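FOR IMMEDIATE RELEASE
1 July 2024

Tsakiris Opens Orders for the Ustico Tabletop Collection

Tsakiris is happy to announce that Ustico, its new collection of things to keep out on the table, is open for orders from today. The collection brings together wooden blocks in two sizes and a range of round bowls in strong, glossy colors, and it was put together for homes where the big table gets used for everything from breakfast to homework to late card games.

The blocks are the heart of it. A full Ustico set has 52 pieces, a mix of large blocks and small cubes, all in light wood and left plain so the grain can show. They stack, they lean, they fall over (a lot!), and they look good in a heap when everyone has wandered off to bed.

"I wanted blocks that didn't have to go back in the closet before company came," said Ifigeneia Vrettos, who designed the collection. "My own set has been out since March. People sit down for coffee and start building without noticing, and I love that. Half the time it's the grown-ups."

The bowls come in 3 sizes under the name Prollero. Deep red was the first color Vrettos settled on, and it is still her favorite next to pale wood. The medium bowl holds a good pile of small cubes, or fruit, or keys and loose change. Prollero bowls are sold singly or in pairs.

Ustico pieces were tried on all kinds of surfaces during design, from painted desks to patterned tabletops with plenty going on in them. Vrettos is especially fond of the plain blocks against a busy brown vein. 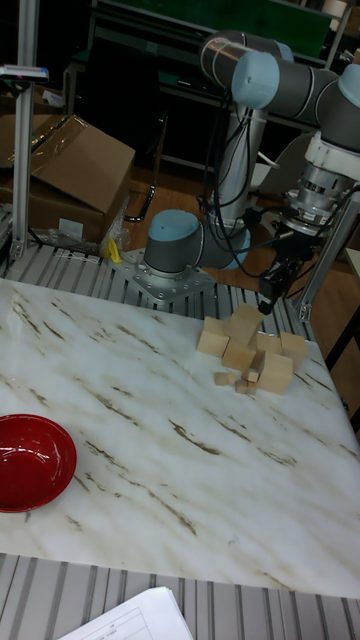 Light-wood blocks and small cubes with a deep-red bowl on a white marble-patterned tabletop.

The collection can be seen at the Skukside showroom, where one long table has been set aside for building and visitors of any age are welcome to pull up a chair. Over 100 sets are ready to ship now, and a second batch is on the way for the fall.

Orders, samples and press loans are handled by the Tsakiris press desk at the Skukside showroom.

###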